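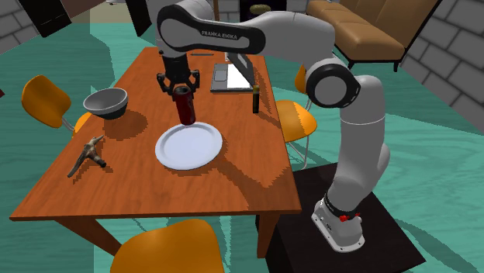
I've been thinking about supper a lot lately, mostly because the clocks changed and I still haven't caught up. Back in November I told you all I was going to start eating at the table again, and a few of you wrote in to ask how it's going. Pretty well! We've managed it most nights, apart from a rough patch when the kitchen floor at our place on Figueiredo Street was being redone and we ate toast on the stairs.

What helped most was giving up on fancy. I used to think sitting down meant a proper meal, so if all I had was soup I'd take it to the couch. Now soup counts. So do beans, and so does the leftover rice I fry up with an egg and whatever is going soft in the drawer. I set out real plates anyway - it takes a minute and I feel like a grown-up.

I also bought a secondhand lamp at the Clokoma flea market (7 dollars, and the shade is only a little crooked) and it makes everything look nicer, even the beans.

Next week I want to try a bean stew from the Prarnutton church cookbook, which has 188 recipes and I'd say half of them call for canned soup. If it's any good I'll type it up for you. If you have a lazy supper you love, hit reply and send it over. I read them all, usually while something is boiling over.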